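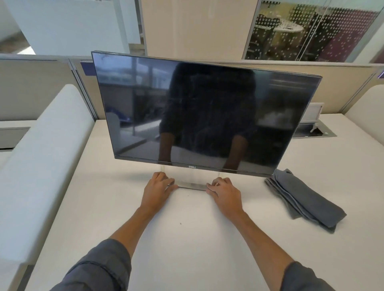 Beide Hände am Standfuß: ein Monitor auf einem weißen Büroschreibtisch.

Der leere Tisch macht nicht frei
Von Zeyu Qian

In der Firma Kubiak, wo ich seit dem Mai arbeite, gilt eine neue Regel. Am Abend muss jeder Schreibtisch so aussehen, als hätte dort niemand gesessen. Der Bildschirm steht gerade, das Tuch ist gefaltet, persönliche Dinge liegen im Schließfach. Am Morgen nimmt man den Platz, der noch frei ist.

Ich verstehe den Grund. Wir sind 100 Angestellte und haben 40 Plätze, und Miete ist teuer. Trotzdem halte ich die Regel für falsch.

Ein Schreibtisch ist ein Werkzeug, und ein Werkzeug stellt man für sich ein. Jeden Morgen rücke ich zuerst den Monitor zurecht, ich fasse den Fuß mit beiden Händen an, schiebe ihn ein Stück nach hinten und kippe das Bild. Dann wische ich die Platte ab. Das dauert nicht lange, aber meine Kollegen machen dasselbe, und am nächsten Tag beginnt alles von vorne.

Man sagt mir, Ordnung helfe beim Denken. Das mag für manche stimmen. Ich denke besser, wenn mein Notizbuch dort liegt, wo ich es gestern gelassen habe.

Mein Vorschlag ist bescheiden: Wer mindestens zwei Tage hintereinander kommt, darf seinen Tisch behalten, mit Tasse und Zetteln. Abwischen kann man ihn auch so.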